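Comparing Two-Finger Grippers on a Drink Station
Urnudby Automation Laboratory, Bench Procedures

This procedure sets out how staff compare gripper fingers and camera positions on the drink station. Each set of fingers completes 22 trials before a report is filed.

1. Lay out the station
Place the cup, tray, bowls and cutting board at their assigned positions. Fill the pink bowl with ice cubes. Bring the gripper to a point above the ice and hold it there while the head camera view is checked.
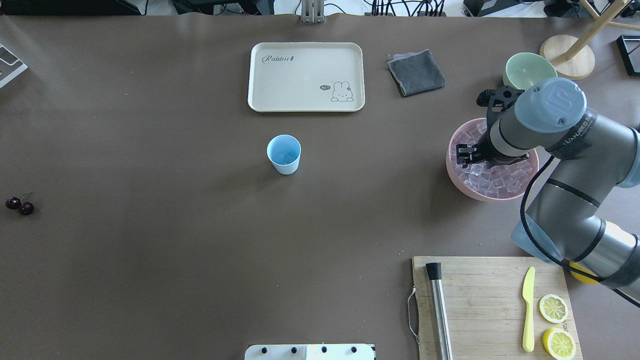
2. Check the wrist view at the cup
Move the arm to the light blue cup. Both fingertips should be visible at the bottom of the wrist view, with the rim between them. Adjust the camera mount if either one is missing.

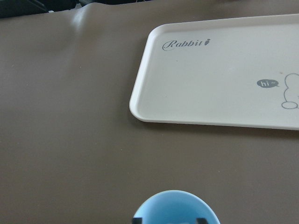 3. Record the reference view
Save one wrist view with no fingers in it. Reflective items, such as the steel scoop and the black-rimmed tray, should be included. Set exposure on these items first and leave it fixed for the whole series.

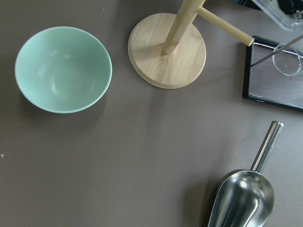 Should the grip force be changed between the cup and the ice?
Keep one setting per series. Paper cups deform easily, so begin at the lowest force the controller allows and raise it only between series.

4. Run the ice trials
Open the fingers, lower them into the cubes and close at the set speed. Log each attempt as held, dropped or missed. The Beltrán fingers and the Zullex fingers must be tested with the same controller settings. Watch the cable at the side of the gripper during every descent.
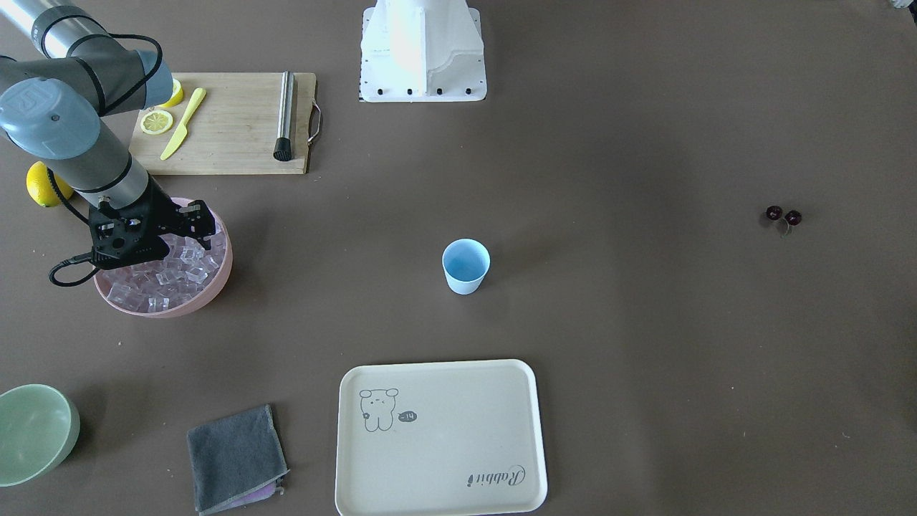

Kevser Taşdemir writes that the Damville bench obtained steadier results after 5 practice closures before each series, and asks that these be logged separately from the trials.

5. File the results
Enter the finger set, force setting and trial log on Form 106. Unfinished series are repeated in full.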